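The big grey baseplates are out again at the Bollorska community rooms, and anyone who has wandered past the windows this November will know what that means - the winter brick town is on its way back, and it is going to be bigger than last year's!

For those who haven't come across it before, the brick town is built from scratch every year on a run of tables in the long room, beginning with nothing but studded plates and a great many tubs of bricks, and ending (all being well) with streets, a harbour, a railway station and whatever else people take it into their heads to build. Last winter it ran to seven tables. This time the organisers are hoping for 15, helped along by a very kind donation of 46 boxes of mixed bricks from the Partanen toy shop on Grostirer Road, which had been clearing out its upstairs stockroom and thought of us. Sorting them has taken a good many evenings and rather a lot of tea.

The layout is being worked out at the moment, and the way it is done is pleasingly simple. A few bricks go down on the bare plates as markers, everyone stands back and has a think, and then somebody moves them. Red and blue together stand for the station, and a black block is for the clock tower, which got so many votes in the suggestion box that it could hardly be left out.
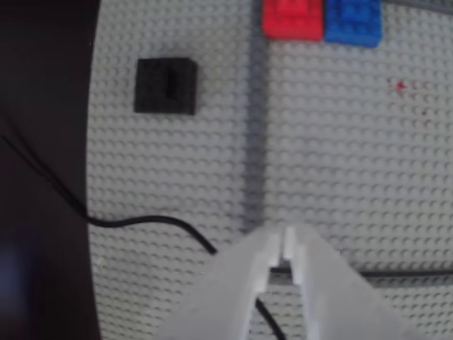
*Early days on the grey baseplate: red and blue side by side for the station, with the black block standing on its own for the clock tower.*

Building proper begins in December, with sessions from four o'clock until half past six, and there is no need to book or to be any good at it. Children under seven should bring a grown-up along, and grown-ups are very welcome to come without a child - plenty did last year, and some of the best shopfronts were theirs. The Avaler bakery next door has promised warm buns for the first session, so it may be worth turning up promptly.

Spare bricks are still wanted, especially roof pieces, windows and anything green for the park. They can be left in the crate inside the front door whenever the building is open, and a rinse in soapy water beforehand would be much appreciated.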